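4. Packing the Kasholm wash bag

I've had my Kasholm since July and I do love it, but please set it up in this order!

1. Unzip it fully and lay it flat on the bed.
2. Clip in the divider (it clicks twice, so keep pushing).
3. Put heavy things in first, lengthways.
4. Lock any pump tops. Mine twist to the left.

Caution: don't fill bottles over 100 ml if you're flying with cabin bags only.

Note: the hook holds up to 9 kg, though I wouldn't hang that off a hotel door.
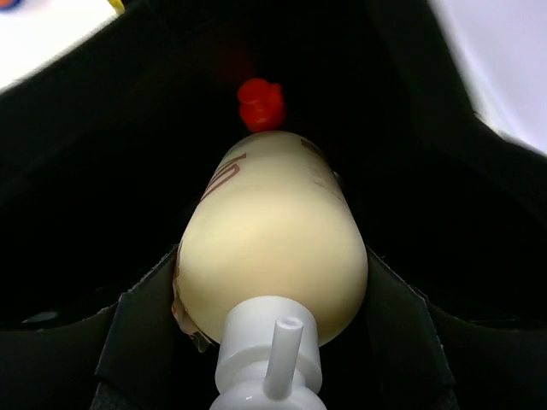
Glenys Ruawai wrote in to say her divider only clicks once, and that warming the clip in your hand for a minute sorts it out.

5. Zip up from the left, slowly round the corners.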